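How Do You Sew Up a Person?

A page for curious readers, and for anybody who has ever been told to stop picking at their stitches

Your skin is very good at keeping your insides inside. Most days it does the job without a word of thanks. Then you meet a garden gate at high speed, and there is a gap where there shouldn't be one.

Small gaps fix themselves. Your body sends in sticky blood, makes a scab, and gets to work underneath. Bigger gaps need help, because the two sides are too far apart to find each other. That's when somebody sews them together. Doctors call the thread a suture (say it SOO-cher), and they call the sewing suturing, and they would rather you didn't call it knitting.

A funny sort of needle

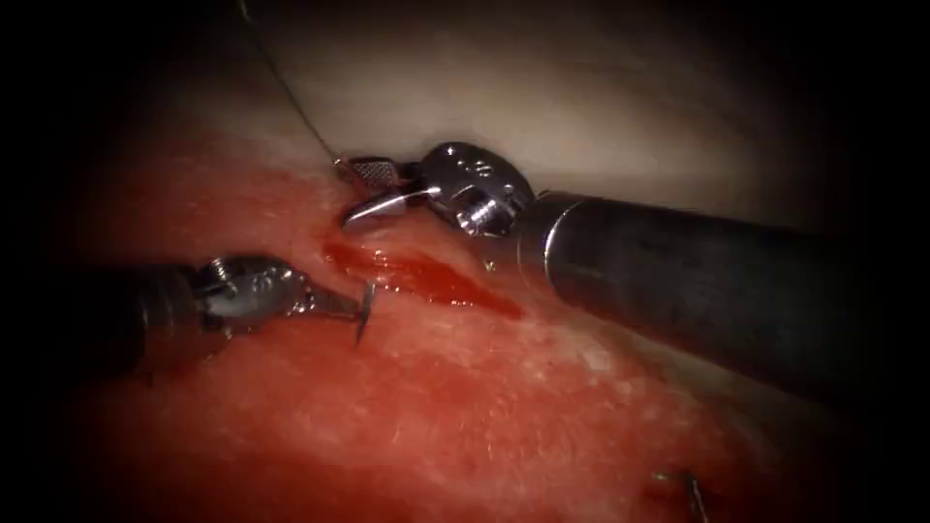 Sewing a button on a shirt is easy, in a way, for one simple reason: you can reach the back. The needle goes down through the cloth, your other hand catches it underneath, and up it comes again. People don't have a back you can reach, or they do, but it's a long way off and they would complain. So a surgeon's needle is curved. The little silver one held in the metal jaws has its sharp tip angled down into the red tissue, and a curved needle like that can dip in on one side of a gap, swing around, and come up on the other. You don't push it straight. You turn your wrist, as if you were turning a key.

The needle is also far too small and slippery for fingers, so surgeons hold it in a tool. Tools made for gripping needles often have tiny crisscross grooves inside their jaws, a bit like the bottom of a sneaker.

What about the thread?

There are two main kinds. One kind stays put until somebody snips it and pulls it out, which tickles or pinches depending on how brave you are feeling. The other kind slowly breaks down inside your body, so it never has to be collected. It is very useful in places where nobody wants to go back in with scissors.

People have been at this for a very long time. Old threads were made from linen, silk, and even the guts of sheep. The sheep were not asked.

Knots, knots, knots

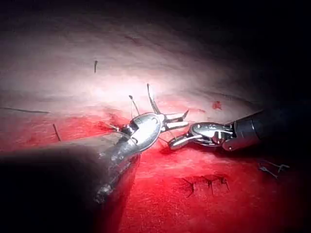

A stitch is no good if it slides undone, so it has to be tied. With tools, you wrap the thread around one pair of jaws, grab the loose end, and pull it through the loop. Then you do it again the other way, so the knot lies flat and holds. Pull too gently and the gap stays open. Pull too hard and you squash the skin, and squashed skin heals badly and sulks.

Learning this takes practice, and lots of it. My cousin Demyd Hrynyshyn is training to be a surgeon in Hovport, and he told me in June that he had tied more than 1000 knots. He started on a banana. He says the first 2 bananas did not survive, and that he ate the evidence.

Try it yourself

Take a thick shoelace and tie it around a chair leg using two spoons instead of your fingers. No touching! Give yourself until dinner time.

Words to know

Suture: thread used to close a wound, or the stitch made with it.
Tissue: the stuff your body is made of, such as skin or muscle. Not the kind you blow your nose on.
Wound: a break in the skin or in something under it.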